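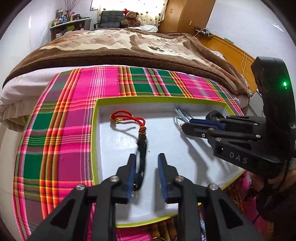
Tultby: small-object sorting episodes, and the tools that read them

Tultby is a set of two-handed manipulation episodes recorded with hand-held grippers, plus the Python package we use to load, segment and check them. It was put together for the Himar planner, but nothing in the loader depends on Himar and you can use the data with any policy code you like.

Maintainer: Kiều Chu
Segmentation and calibration code: Afshin Kiani
Last schema change: 7th March

What is in the release

The release holds 1453 episodes for training and 4 held-out groups for evaluation. Each episode covers one sorting task: pick up bracelets, hair ties, rings and similar small things one at a time and put each where the instruction says. Episodes are stored one per folder. A folder contains the video from each gripper camera, a gripper pose track, a jaw opening track, the written instruction and a labels file.

The held-out groups are split by room, so a room that appears in evaluation never appears in training. Please keep it that way if you re-split. An earlier split was done by episode and gave scores that were far too good.

Installing

Clone the repository and run the install script from the top folder. You need Python 3.10 or newer and ffmpeg on your path. The loader runs fine on a laptop. The segmentation step wants a graphics card, though it will fall back to the processor and take its time.

Loading an episode

Call tultby.open with the folder path. You get back an object with one stream per gripper, left and right, and a shared clock. Ask for a time and the loader gives you the nearest image and an interpolated pose. It will not interpolate across a gap in the track. It returns None, and your code should handle that.

Poses are in metres and quaternions, with w last. Jaw opening is normalised from 0 (pads touching) to 1 (fully open). The zero point is calibrated per gripper, and the values are in calibration.json. If you swap the finger pads on your own hardware, rerun the jaw calibration before comparing tracks with ours.

Perception

The segmentation model is run on each image and its masks are linked over time by the tracker. In most episodes the objects start out in a shallow tray or lid with a coloured rim, and the tracker uses the rim to find the work area. Anything outside it is ignored until a gripper carries an object across.
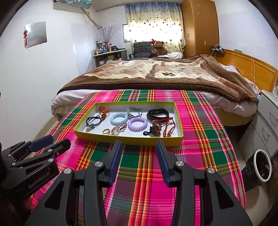 The rim finder works in HSV and fits a curved outline, so you don't have to undistort the image first. On strongly patterned cloth it can latch on to a stripe when the stripe colour is close to the rim colour. The check_rim tool lists episodes where the outline jumps between neighbouring images, and you can fix those by hand in the labels file. We have done this for the training episodes but not for every held-out one.

Coiled and looped objects are the hard part. A spiral hair tie often comes back as two or three masks, and several ties looped together come back as one. The labels treat a looped cluster as a single object, on the grounds that the planner has to move it as one. Thin cords are labelled along their full length, including tassels. Rings are labelled with the hole filled in.

Planning labels

Each episode is cut into reach, grasp, carry and release segments. The cuts come from jaw opening and gripper speed, then a person goes over them. A grasp that fails and is tried again is kept as a separate reach and grasp pair with the flag retry set to true. Don't drop these when training; Himar learns its recovery behaviour from them.

When both grippers are moving at once, each has its own segment list and they may overlap.

Known problems

The pose track drifts when a gripper camera faces a bright window for more than a few seconds. Affected spans are marked low_confidence.

Episode 2308 has its left and right streams swapped. Numbering has gaps, so don't use the episode number as an index.

The loader leaks a file handle if you open the same episode twice in one process. Afshin has a fix on the pickering branch, to be merged in September.

Privacy and licence

Faces are blurred and the audio has been removed. The data is for research use only, under the Ninusico data licence in the top folder. The code is MIT. If you find something that ought to be taken out of the data, open an issue with the episode number and the time in seconds, and leave the image itself out of the issue.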